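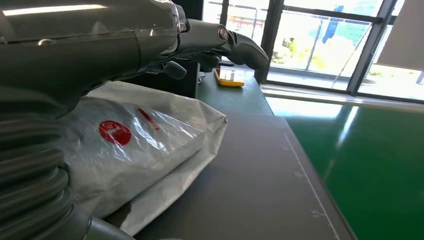
Conditionnement souple : sacs plastiques argentés et films minces
Support de cours, module Emballage et manutention, chapitre 6

Objet du chapitre

Les sacs à paroi mince posent, au poste de préparation, des difficultés que les boîtes et les barquettes rigides ne posent pas. Leur forme dépend du contenu, du volume d'air enfermé et de la façon dont ils ont été posés. Ce chapitre traite de la présentation du sac sur le plan de travail, de la lecture du marquage et du contrôle visuel avant mise en caisse.

1. Vocabulaire

Paroi : film simple ou complexe formant une face du sac.
Rabat : partie libre de la paroi, au-delà de la zone remplie ou de la soudure. Un rabat long retombe et peut masquer l'ouverture.
Pli franc : pli à arête nette, qui laisse en général une trace après remise à plat.
Froissement : réseau de plis courts sans direction dominante.
Angle écrasé : coin du sac ramené en pointe par tassement.

2. Comportement du film

Un film mince a une rigidité en flexion très faible : à matériau égal, elle varie comme le cube de l'épaisseur. Un film deux fois plus mince est donc huit fois moins rigide. Le sac ne conserve pas de géométrie propre et se déforme sous son seul poids.

Conséquences au poste :
- le contour observé n'est pas une cote, on ne mesure pas un sac sur son contour apparent ;
- la prise en un point déplace l'ensemble de la paroi ;
- deux sacs de même référence, posés successivement, ne présentent pas les mêmes plis.

Un film argenté et brillant donne des reflets étroits et intenses sur les crêtes des plis. Les zones mates ou translucides diffusent la lumière et se lisent mieux. Un reflet peut être confondu avec une déchirure claire. En cas de doute, on modifie l'angle d'observation : le reflet se déplace, la déchirure reste en place.

3. Marquage

Le logo imprimé sert de repère d'orientation. Sur un sac froissé, un marquage rond apparaît souvent ovale, et un trait fin peut être interrompu par les plis. Les petits caractères deviennent illisibles bien avant que la couleur cesse d'être reconnaissable. L'identification se fait dans cet ordre : couleur, forme générale, texte. Si le texte est nécessaire (lot, référence), la zone est tendue à deux mains, sans tirer sur les soudures.

4. Plan de travail

Le sac est posé sur un tapis plat, mat et sombre. Le contraste avec une paroi claire rend le contour lisible jusqu'aux angles, y compris lorsque ceux-ci sont écrasés. Les tapis à coins arrondis sont préférés aux coins vifs, qui accrochent les rabats. À l'atelier de Narnau, les postes proches d'une fenêtre sont orientés de façon que la lumière arrive de côté.

5. Mode opératoire

5.1 Poser le sac à plat, marquage visible.
5.2 Repérer le rabat et l'étendre vers l'opérateur.
5.3 Chasser l'air du fond vers l'ouverture, sans appui ponctuel.
5.4 Examiner l'ouverture. Une zone sombre entre le bord et le rabat peut être une ouverture réelle ou une simple ombre de pli ; on la vérifie en soulevant le rabat.
5.5 Rabattre en 2 plis parallèles au bord.
5.6 Déposer en caisse, marquage vers le haut.

6. Défauts à consigner sur la fiche Ritia

Perforation, soudure ouverte, marquage absent ou incomplet, pli franc traversant le code. Le froissement seul n'est pas un défaut.

Travail à préparer pour vendredi

Exercice 1. Un film de 78 µm est remplacé par un film de même nature, d'épaisseur moitié. Calculer le rapport des rigidités en flexion et commenter l'effet sur l'étape 5.3.
Exercice 2. Proposer une disposition d'éclairage limitant les reflets sur une paroi brillante. Schéma coté demandé.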